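Protden Card Handling Set

Recordings of a robot arm placing and removing cards held upright in slotted stands, made for the reception desk project at Visville. Maintainer: Angharad Wynne.

Contents
3,000 episodes, wrist camera view, with joint positions and gripper state. 300 are held out for testing. Failed attempts are kept and labeled. 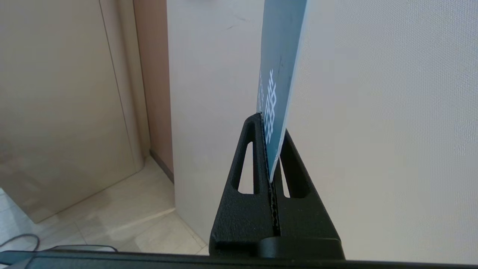

Effect on staff
Before the trial, 12 desk clerks at the Durnar site sorted and set out cards by hand at the start of each shift. The arm now does the setting out. Clerks still check names, handle returns and clear jams, and 2 of them were trained to restart the cell. No positions were cut during the trial. Clerks reported less standing and more interruptions; their comments are in notes.txt.

Known limits
Bent cards are underrepresented. Lorente site data uses an older gripper and should not be mixed in without relabeling.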